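April, by the author of this blog

I promised in my last post that I would write about the nunchaku from the flea market, so here it goes. I should say first that I don't practice any martial art. I did judo for 2 years as a child and I was bad at it. What I like is the merchandise: the catalogs, the cheap uniforms, the mail-order belts, the rubber knives. When I was a boy these things came to our town in one small shop, between the fishing rods and the school bags, and I stood in front of that window more hours than I like to admit.

The shop carried a brand called Zallent. I have never met a person outside my region who remembers it. Zallent sold foam nunchaku with a plastic chain, in a clear bag with a cardboard top. On the cardboard was a drawing of a man in a yellow suit, jumping, with one leg much longer than the other. The foam was black and it smelled like bicycle tires. If you practiced with them for one afternoon, the foam turned around the stick and you held only a tube while the hard part flew away. My brother still has a small mark over his eye from this.

The pair I found at the market is older and better. The sticks are wood, eight-sided, painted dark red, and the paint is gone where the hands go. The cord is not the original one, somebody has put a bootlace in its place. On one end there is a stamp, very weak, and I needed a lamp held from the side to read it: Jonico. I was so happy that I forgot to negotiate the price.

I knew Jonico from their catalogs. I own 8 of them, and in the thickest one there are 17 different nunchaku. Some have a dragon, some have a snake that I think was also meant to be a dragon. There is a model with a compass in the end of the stick, which is an idea I would like to have explained to me. The text under each one is the best part. They wrote "for serious student only" under a pair which glows in the dark.

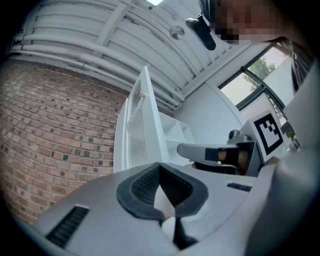
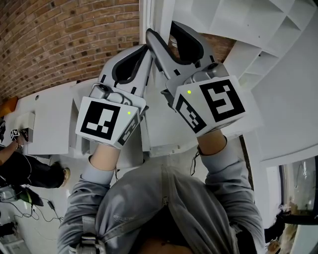 My plan was to find the year of my pair. The catalogs have no dates, but they have order forms, and the order forms change. In the early ones you pay by postal order only, and the address is a house with a garden behind it (there is a drawing). In the later ones there is a telephone number and the address is in an industrial zone. The eight-sided red sticks appear in three catalogs, all from the time of the house with the garden. In the later catalogs all the sticks are round. I suppose round was cheaper to make on a lathe, but I am only guessing here and I would be glad to be corrected.

One more thing confused me for a whole week. The same red sticks appear in a leaflet from another seller, Tsikata, with a different name and a higher price. The photo is the same photo. You can see the same scratch on the table under the sticks. So either Tsikata bought from Jonico, or both of them bought from a third factory and borrowed its picture. A collector in a forum told me that Tsikata printed 3000 of these leaflets and put them inside comic magazines, which would explain why they are so easy to find now and the sticks are not. He didn't say where he had this number from. I write it down anyway, with this warning.

I have also been asked if I will change the bootlace. I thought about it a lot – I even bought two meters of good braided cord – and then I left it. Some child, or some father, put that lace there so the thing could be used again, and it is tied with a very careful knot. The new cord went to the Zallent pair of my brother, which had no chain anymore. He says it is now more dangerous than before.

For cleaning I used only a soft brush and a cloth that was a little damp. Please don't use furniture oil on old painted sticks. I did it once with a wooden training knife, and the paint became sticky and stayed sticky the whole summer. It collected every hair in the apartment.

Next time I want to write about throwing stars made of rubber, because I have a box with them that I have not sorted yet. Most are from Prenerer, a company which I believe made bath toys before. The rubber has the same light blue color as a duck I had, and one of the stars makes a sound when you press it. If you have anything from Prenerer with the original bag, please write to me, even if the bag is torn. I pay the postage.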